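4.2 Two-handed trials with thin, shiny material

The rigid-object trials in Section 4.1 told us little about how the two finger sets differ, so the second part of the study used orange sheet material with a glossy surface. It creases easily, slides on itself and gives very little for a depth camera to work with. All trials were run in the Wekdale cell, where two arms share one front rail and reach inward over a white table. The walls carry a printed leaf pattern and the wire baskets stay up during trials, so the cameras always have a busy background to deal with.

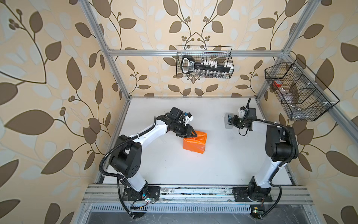

Figure 5. The cell with the left gripper closed on the wrapped orange box and the right gripper pointing down at the back right of the table.

We compared two controllers. The Bakent controller follows a position target and closes the fingers to a fixed width. The Holosine controller closes until motor current passes a limit, then holds. Both ran on the same arms with the same fingers, and each was given 30 attempts per task. The operator had no view of which controller was loaded. An attempt was stopped and marked as failed after 23 seconds.

This Section reports the shared-hold task, in which both grippers must have hold of the material before either may lift. Timing starts when the first gripper touches and ends when the second grip is judged stable.

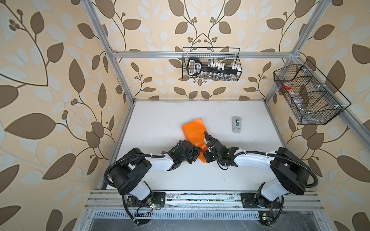 The main difficulty was the second grip. Once the first gripper has hold of the sheet, any movement of that arm shifts the free part, and a target worked out a moment earlier is no longer right. With the Bakent controller the second arm often closed on air or on a single fold that slipped out again. The Holosine controller did better on folds of uneven thickness, but it was slower and sometimes pulled the sheet towards itself while closing.

The overhead view alone was not enough to separate a good pinch from a poor one. We therefore scored the grips from the wrist view, looking only at where the fingertips met the material and whether an edge or a fold was held.
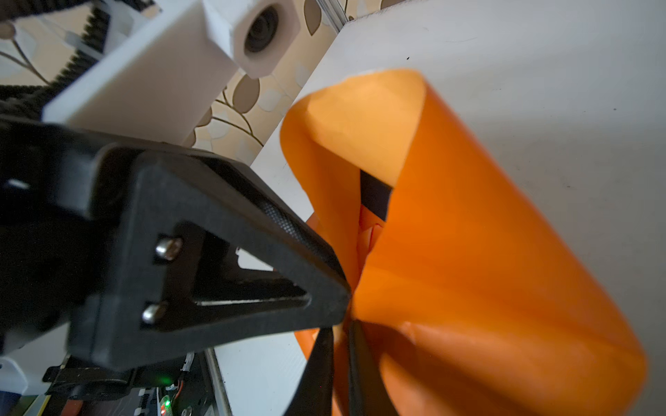

4.3 Corner pinches

In the corner task one gripper takes a corner and the other waits close by without touching. It was added in June, after early runs showed that operators tended to start this way. Fingertips were wiped between sets, and the textured pads were changed after 400 closures.

We use cookies to remember your settings and to count visits. Accept all | Manage choices

Corner pinches were easier for both controllers. The remaining errors came mostly from the waiting arm, which had to be kept near enough to help and far enough away not to block the fixed camera. The Berge planner used for this arm keeps a set clearance between the two wrists, and we had to reduce it by hand before the second gripper could get near the material at all. Up to 6 attempts in a set were lost to planner stops, and we count these separately from grip failures.
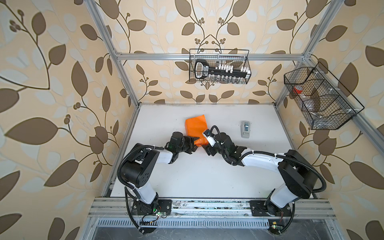

Figure 6. Corner pinch by the left gripper, with the right gripper held close to the material.

The reduced clearance was kept for all later trials. We did not test other finger shapes on this task, and the results should not be read as applying to woven cloth, which drapes differently and has far more friction against the pads.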